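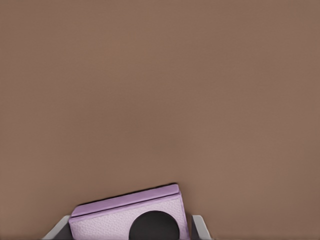

*Lilac block in the gripper, from the Cledier demo.*

**Is the Cledier two-arm sim kit worth paying for?**

Posted by Stasden, 8th April

Jekero want 2,000 a year for this. Our job is putting small parts in trays, and all I've been shown so far is simulated runs. The salesman says it carries over to real arms "with minor tuning". I've heard that before.
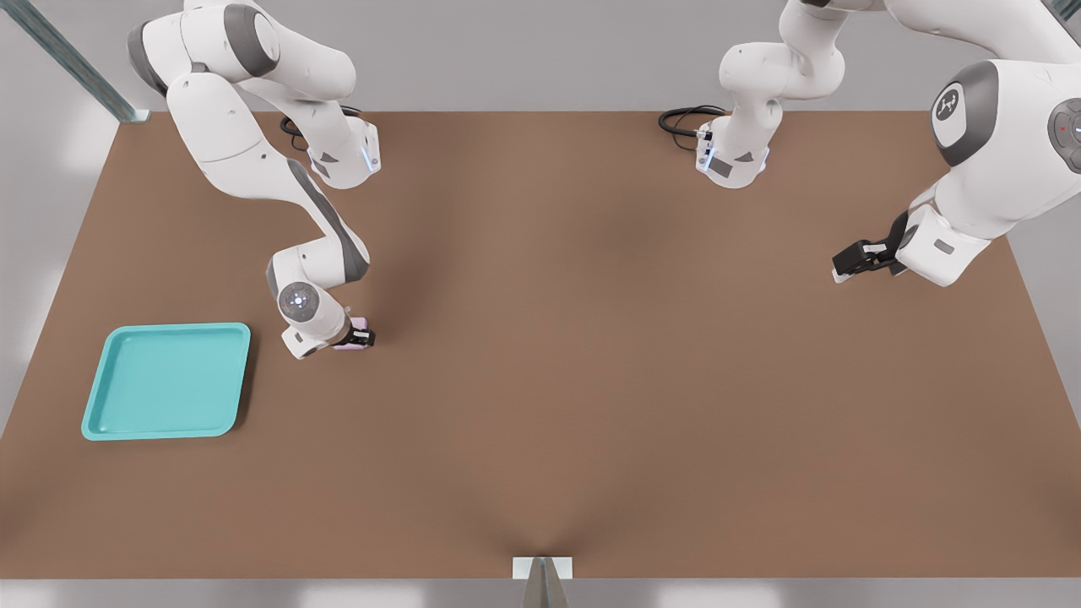 Can you try it before you pay?

There's a trial of 7 days, but you have to ring them to get it, and they'll ring you back a lot afterwards.

**Virgil Bogdan**

We've had it since March. The arms move nicely on screen and the setup guide is decent. What bothers me is the table – plain brown, even light, one part and one tray. Our bench has never looked like that. 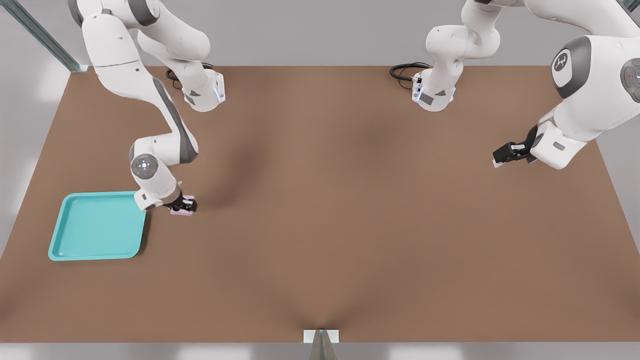 Ask what happens with 10 parts in a heap, or a tray that's been knocked sideways. I asked twice and got a brochure. The "100 ready-made tasks" on their site include a lot of near repeats too, so read the list before you sign anything. I'd pay for one month if they'd let you – they wouldn't let us.

**Balogh**

its fine for training people, wouldnt buy it for anything else. support is slow
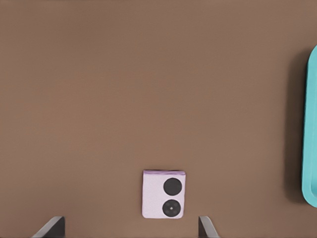
### Related threads

- Jekero licence renewal went up, is that normal?
- Moving a Cledier task to real arms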